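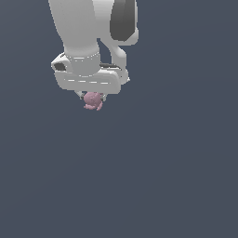 White arm on slate blue. Computer rendering.

Open day at the Rizzi roof tile works, Grelledley

The Rizzi works makes clay roof tiles, ridge pieces and a small range of floor pavers from clay dug on its own land. It opens its gates once each summer, and the visit on 27 July 2018 covered the pit, the clay preparation building, the press shop, the dryers, the kiln and the sorting hall. Visitors went around in parties of 12, each with a guide from the production staff. Ours was Ottavio Cocco, who runs the kiln on the day shift and kept mostly to process questions.

The pit is a ten-minute walk from the gate. Two beds are worked. The upper one is a yellow-brown clay, sandy in places, that fires to a light orange. Under it lies a gray, much fatter clay with a high shrinkage, and tiles made from that alone would crack in the dryer. The works blends the two and adds ground fired waste to open the body. The exact proportions were not given, but Cocco said they change with each new stockpile, after the lab has pressed and fired a set of test bars.

Stockpiles are built in flat layers and cut vertically, so that every bucket load contains some of each layer. A pile stands over at least one winter before use. Frost breaks down the lumps, and rain carries off part of the soluble salts that would otherwise show up later as white bloom. Barium carbonate is added for what remains.

Clay preparation is the loudest part of the works, and ear protection was handed out at the door. The clay goes through a box feeder, a wet pan mill and two pairs of rolls, the second set much closer than the first. Limestone is the main concern here. A grain of lime left in the body turns to quicklime in the kiln, takes up moisture afterward and blows a chip out of the tile face, sometimes weeks after sorting. The fine rolls are reground on a fixed schedule, and the gap is checked at the start of each shift with soft lead strips. From the rolls the clay drops into a souring house, where it sits under cover long enough for the moisture to even out.

The press shop has one extruder with a vacuum chamber and two revolving presses. Interlocking tiles are pressed from extruded blanks in plaster-lined molds. The plaster wears quickly and is recast on site by Giorgia Sanna and one assistant in a room off the main floor, which was open to visitors but too small for a full party. She had a worn half mold cut through to show how the plaster thins first at the nib recess and the interlock. Plain tiles skip the press and are cut straight from the column by wire.

The dryers are chambers fed with waste heat from the kiln cooling zone. Green tiles enter on steel frames and stay for 34 hours in the present program. The air is kept humid for the first part of the cycle so that the surface does not close before the core has shrunk. Most of the losses at Grelledley still happen at this stage – mainly twist in the plain tiles, and fine cracks at the nibs in the interlocking ones. A change in the fan reversal interval last year helped with the twist. The nib cracks are still being looked into.
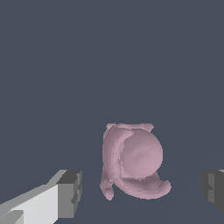 HILKKA HÄMÄLÄINEN

The kiln is a gas-fired tunnel, installed by Tritovico to replace a ring kiln whose chimney base can still be seen behind the canteen. Kiln cars move through preheat, firing and cooling on a fixed push interval, with a sand seal along both sides to keep hot gas away from the wheels. Interlocking tiles stand in H-cassettes, one tile to a slot, which holds them flat during firing. Plain tiles are set on edge in packs. The inspection passage under the cars was closed, but a spare car had been parked on the transfer track with its deck partly stripped to show the insulation layers.

Color is controlled by the blend and by engobe sprayed on before drying. A darker brindled tile is made by cutting back the air for a short part of the firing. It is produced in one run a year, usually in August, and nearly 400 pallets had been ordered at the time of our visit, most of them for repair work on listed farm buildings.

Sorting is by eye and by ear. A sound tile rings when tapped and a cracked one gives a dull note. Aldo Mazza, the foreman of the hall, let visitors try it on a mixed row. Flatness is checked against a steel template, and samples go to the lab for water absorption, bending strength and freeze-thaw cycling. Rejects are crushed and go back into the blend.

In the yard there was a stand from Rangate, a dealer in reclaimed tiles, with several old Rizzi patterns that are no longer made. The company has kept the dies for 13 of them and will press to order if the quantity justifies a setup.

Parking was on the grass by the weighbridge. Closed shoes are required throughout. The preparation building and the press shop have steep open stairs, and the pit path is unpaved and soft after rain. Places for next year can be booked through the works office with Guoqing Dong, who also has the tile data sheets in print.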